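Solport Docs > Worier policy > Faucet trials
Filed under: Evaluation

4. Scoring a run

1. Reset the arm, then start the log.
2. Run 60 trials. Three is a demo.
3. Score a grasp only if the fingers close on the neck. Hovering counts as a miss. 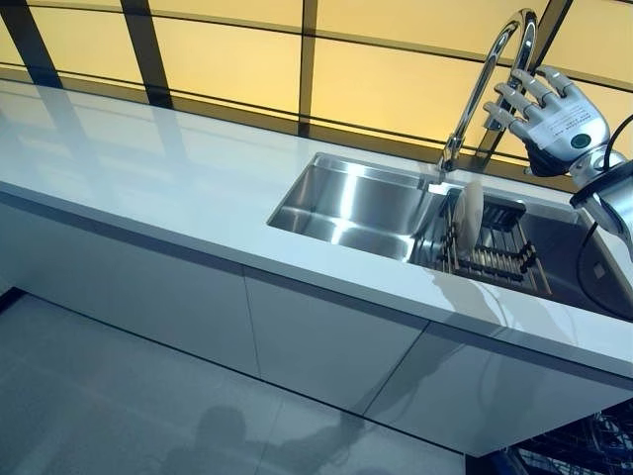

4. Have a second person score the log blind.

Note: The Narham baseline was tuned for 2 days and ours for 10. I don't trust the gap until both get the same time.

Caution: Do not drop failed resets from the total.

Dayana Ochoa
3 comments | 2 shares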